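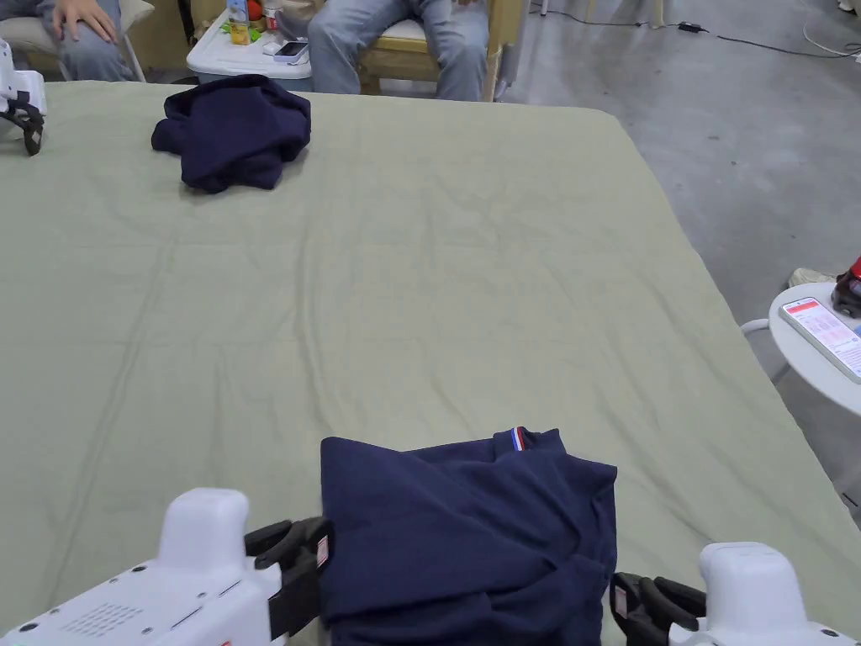

Comparing finger pads on shirts, quick version

Same arm, same shirt, swap only the fingers. Otherwise you're testing nothing.

1. Cloth on the table first. Bare tabletop lets the shirt skate and every pad looks bad.
2. Home both grippers. Set the close force to 360 on left AND right, check it twice. Bevan had 2000 on one side for a whole morning in June, sleeve seams did not enjoy it.
3. Shirt down, collar away from you. Pinch left and right edge, lift slow, hold, lower.
4. Log slips seperately from missed grabs. Different problem.
5. Swap the Jivex pads for the Dremar ones, re-zero, repeat.

Polo knit is thick so start there, thin tees later. If the fingers pick up cloth and shirt together raise z by 2 mm and try agian.

Controller throws 1172? Cable. Reseat, power cycle, go on.

Log template: ask Huiling Hou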